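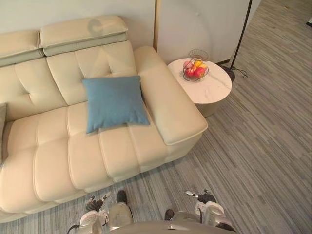 Ticket 47: Cundo refuses cushion placement at right end of sofa

Component: Cundo planner, Findent perception node
Opened by: Zanele Kekana
Status: Reopened
Severity: Medium

Summary

The tidy task stops before the arms leave the ready pose. Cundo returns NO_VALID_PLAN for any place goal within reach of the right armrest. Goals in the middle of the seat plan normally with the same software and the same config.

Steps to reproduce

1. Start Findent with the living room profile.
2. Drive to the sofa and wait for the map to settle.
3. Send a place goal for a blue cushion next to the right armrest.
4. Read the planner output.

Expected: a plan, or a collision report that names a real object.
Actual: a collision report naming "sofa_01", with the contact point in open space over the side table.

Log extract

[findent] plane fit ok, label=sofa_01
[findent] merged cluster into sofa_01
[cundo] goal received, type=place, arm=right
[cundo] start state valid
[cundo] goal state in collision: wrist_right / sofa_01
[cundo] NO_VALID_PLAN after 14 attempts

Comment 1, Zanele Kekana

The merge line is the problem. The side table has a pale round top and it stands right beside the armrest, which is also pale and flat on top. Findent decides they are one surface and grows the sofa box out over the table. The fruit basket then gets swallowed too, so the box ends up much taller than the armrest.

It gets worse when a cushion bridges the gap. With a blue one lying on the armrest and its corner out over the table, the cluster is connected no matter what I do with the distance threshold.

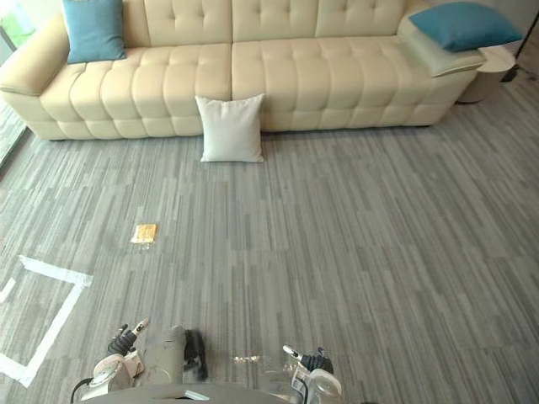

I tried lowering the cluster distance from 5 cm to 4 cm. The merge still happens with a cushion across the gap, and the off-white cushion on the floor against the seat front gets its own box only part of the time. I put the value back to 5.

Turning on the color term in the segmenter helps with the blue cushions. It does nothing for the armrest and the tabletop, as expected.

Comment 2, Zanele Kekana

Second problem, possibly separate. The merged map also has a block of occupied cells very close to the right wrist. They move with the arm, so they are coming in through the wrist camera. The self filter only knows about our own links -- it drops nothing else, however near it is. Anything close to the lens goes straight into the map at full weight. 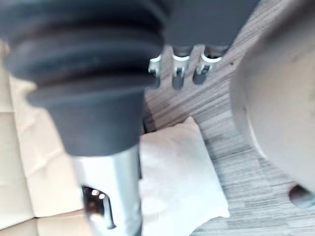

Wrist camera, color stream. Black bellows boot and silver cylinder near the lens, wood-grain surface behind.

For the sofa task I have turned off wrist input to the map until the hand is within placing distance. The setting is map.wrist_gate in the profile, and it is off by default. The near cells are gone with the gate on. The sofa_01 collision is still there, so these are two bugs and the near-range one should get its own ticket.

Still to do on this one: split clusters by surface height before the merge step, and keep the cushion label through the split. The MacLeish branch has a height split from March that may apply cleanly. 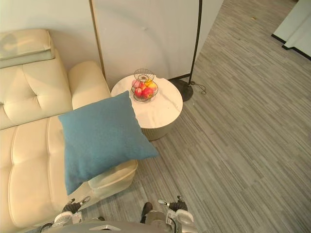

Rusham, 24 April 2024

Reopened. I applied the height split from the MacLeish branch and ran the place goal 14 times. The tabletop now gets its own label in every run. The basket is its own object as well, though Findent puts the handle loop in a separate cluster when the lamp pole is behind it.

The remaining failures all have a cushion over the front of the seat near the end section. Findent reads the cushion and the padded end as one shape, and the goal pose lands inside it. Cundo rejects that correctly.

Please leave the ticket open until the label fix is merged. Workaround for now: set goal.clearance by hand, and keep map.wrist_gate on.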